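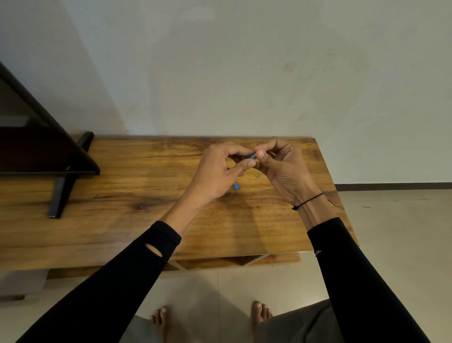

Print this page
E-mail this page

Hand Sewing at Home: Your Questions

I teach a small mending class in Komamthorpe, and I get the same handful of questions pretty much every week, so I finally typed up my answers. They're only my answers! If your grandmother did it another way and her hems held, do it her way.

Do I need a sewing machine?

Nope. I own one and it mostly lives in the closet. Buttons, hems, split seams and small holes are all fine by hand, and you can do them in front of the TV.

What should I buy first?

A pack of mixed needles, black thread, white thread, decent scissors and some pins. I get my thread at Nguyen on the corner because they let you hold the spool up to your fabric by the door, where the light is good. Skip the giant kits. The thread in them tends to snap (ask me how I know).

How long should my thread be?

Shorter than you think. I cut mine to 30 inches for a doubled thread, and even that tangles if I rush. A long piece feels like it'll save you time and then you spend the evening picking out knots.

My thread keeps knotting. What am I doing wrong?

Probably nothing. Thread twists as you sew, so let the needle dangle every few stitches and it'll unwind on its own. A bit of beeswax helps too. Run the thread over it 2 or 3 times and then press it between your fingers.

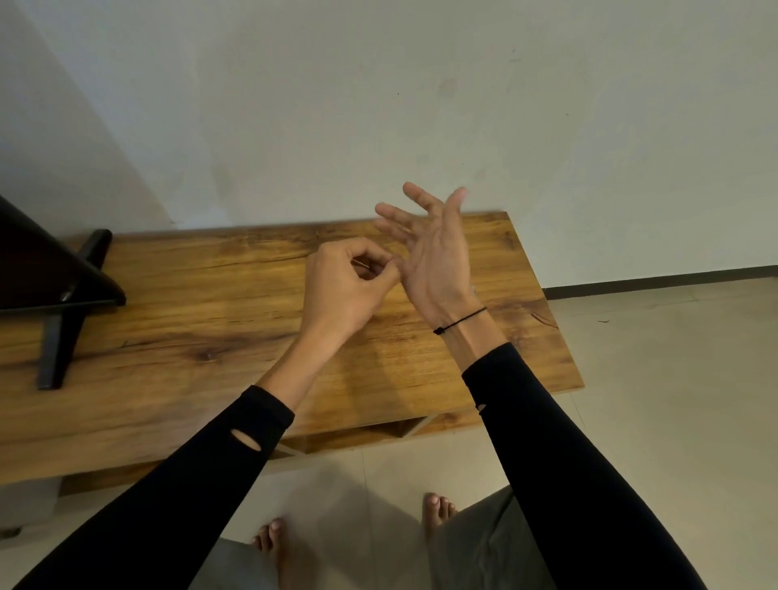

Keep your fingers relaxed for the small, fiddly stuff.

I can't thread the needle. Help!

Cut the end fresh, at a slant, and bring the needle down onto the thread instead of poking the thread at the needle. Or use a threader. I use one every time and feel no shame about it.

How many times do I go through a button?

I go through each pair of holes 4 times, then wrap the thread under the button to make a little stem. Coats get a thicker thread. Come November I do almost nothing but coat buttons.

Can I fix the elbows on a sweater?

Yes, if the yarn around the hole is still strong. Darn well past the edge of the hole, and don't pull tight or it'll pucker. I did a gray cardigan last winter that came out lumpy as oatmeal and I still wear it.

Where do you meet?

Upstairs at the Ilten building, Friday evenings. Bring whatever you're working on. Needles are on me, but please bring your own scissors.

Last updated 2024-04-12

Print this page
E-mail this page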